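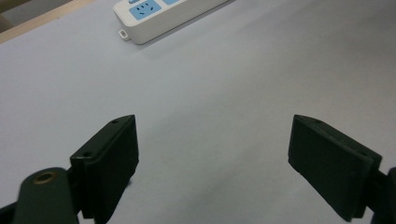
Buy the spare fingers before you buy the second gripper, Ataahua Nepia told me when I started this page, and I've kept it as the first line of advice ever since.

Hand-held gripper (budgeting)

A hand-held gripper is a two-finger tool that a person carries and works by hand, with a camera on it, so that a robot arm can later learn from the recordings. This entry sticks to the money side, which is the part I get asked about most (I've done the ordering for three labs now and still find new ways to forget a cable!).

Main costs

The gripper itself is the easy line. My last quote from Claltov was $298 for a printed body with the linkages already put together, and Drovina wanted a bit more but threw in a second set of finger pads. Pads are the part that gets handled and knocked all day, and mine pick up scuffs and scratches quickly – I put down $35 a pair and order them with the gripper. If you print your own, check that the screw holes match your linkage, as the older Hekby files use a different spacing.

The camera and its mount come next. I leave $120 for the mount, the cables and the memory cards together, camera not included. You can go cheaper on the mount, but please don't go cheaper on the cards.

The work area

People skip this one! You need a plain table, decent light and somewhere to plug in the chargers. Look at which sockets your building has before ordering power strips from abroad, where a three-pin outlet may not be the three-pin outlet you had in mind. I got this wrong with a whole box of them.

Total and timing

For one person recording, I plan on $800 without the camera, and that covers a spare gripper. Panagiotou's planning sheet splits the order in two, with the tools first and the table things a month later. I used to do it that way too, but now I send it all in June so it lands on one budget year.

See also: finger pads; recording stations; spare parts lists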